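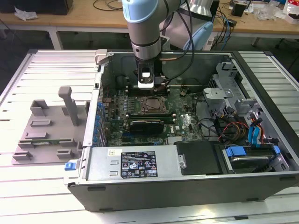 Pedton should stop charging residents to drop off old electronics, and it should let people take some of them home again. Right now it costs $5 to leave a computer at the Rellance Road transfer station, and once it goes over the counter it belongs to the contractor. Nobody can buy it, borrow a part from it or look inside. I think that is a waste, and the people I have talked to at the station seem to think so too. A desktop computer is one of the few things in a modern house that can still be opened up and understood. Take the side panel off a tower and you can see the processor in the middle of the green board, the row of memory slots and the graphics card in its place. Those are separate parts. When one of them goes bad, the others are usually fine.

I bought my last three computers used. The most expensive was a Verkel office machine that came with a cracked front cover and no hard drive. I put in a drive from the one before it and have been using it for four years. I do my taxes on it, write this column on it, and my grandson plays something with tractors on it when he visits. A new machine would have cost me 600 dollars and would not have done my taxes any better.

The town's position is that reuse is a liability. Noeline Bright, who runs the station, explained it to me in July. If somebody takes home a power supply and gets a shock, the town could be sued. Old drives may have bank records on them. The contractor pays by weight and does not want the good material picked out before the truck comes. She was patient about it, and I don't think any of those points is silly.

But they can be dealt with. Drives can be pulled at the counter and shredded, and the library already has people sign a waiver to borrow a chainsaw. As for the weight, the town's own report lists 1,072 computers dropped off last year. If 30 people a month carried something away, the contractor would still be getting most of the pile.

Ververidis, the next town over, has had a swap shed for years. It is open on Saturday mornings and it is not much to look at. I went with my neighbor Kirsty Kereama, who needed a charger. She found one, and also a lamp. The man at the door wrote down what we took in a spiral notebook and that was the whole procedure.

There is a larger argument here about manufacturers, who glue batteries into phones and solder memory into laptops so that one failed part takes the rest with it. I would like to see a law about that. I don't expect Pedton to pass it. What the town can do is stop treating a working part as trash from the moment it crosses the scale.

The fee is the easier half. Five dollars does not sound like much, but I have walked the ditch along the quarry road – televisions, mostly, and printers – and the town pays a crew to pick those up. I asked what that costs and was told it is not tracked separately. It should be. The budget hearing would be a good time to ask again.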